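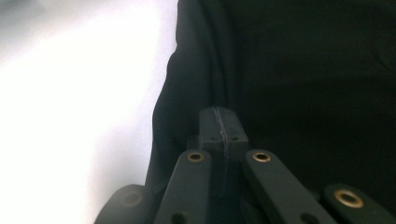
How to Write a Back-Cover Blurb That Sells Your Business Book

I've written blurbs for my own books and for a bunch of other people's, and I still get stuck on them. You've spent a year on 26 chapters and now you have to squeeze the whole thing into a box the size of a playing card! So I have a routine. It takes me one evening, plus a second look in the morning.

What you need

Your table of contents, any reader emails or early reviews you've saved, and a timer. I type mine in Vuvow because it keeps a running word count in the corner, but any plain editor will do.

Step 1. Write down who's holding the book

Pick one reader. "Small business owners" is too wide. For my pricing book I wrote "owns a bakery, does her own invoices at 9 p.m., hates raising prices." That line never made it onto the cover, but every word on the cover was picked for her.

Step 2. Find the complaint

Go through your emails and copy out the sentences where people grumble about the problem your book deals with. Keep their wording. Mine gave me "I'm busy all day and broke on Friday," and I'd never have come up with that on my own.

Step 3. Write it far too long

Set the timer and go. My first try for the Plellari edition came to 492 words – most of it me clearing my throat. Don't fix anything yet, just get the promises, the stories and the bragging out of your system.

Step 4. Cut to 80 words for the middle

Your opening line is the complaint from step 2 (tidied up a little). After it comes the part that says what the reader will be able to do by the last page. Cross out "comprehensive," "game-changing" and anything else you'd be embarrassed to say out loud at a party. I read mine to the dog.

Step 5. Add one piece of proof

One is plenty. A short quote from a reader works, or a number if it's a real one. Mine says the method was tested on 1544 invoices, and people bring it up all the time. If you've won something small, like my Briltbridge shortlist, put it in your bio so it doesn't crowd the pitch.

Step 6. Check it on a phone

Online stores usually show a couple of lines and hide the rest behind a "read more" link. Email the blurb to yourself, open it on your phone and see what's in those first lines. If it's your job title, move it down.

Step 7. Sleep on it

I do my last read in February-morning mode, coffee and a blanket, before I open anything else. Usually I swap two or three words and send it off to the designer.

If you're selling in more than one format, save the long version from step 3 too. I've pulled newsletter copy and a podcast intro out of mine, and the Tiêu audiobook page is nearly all leftovers.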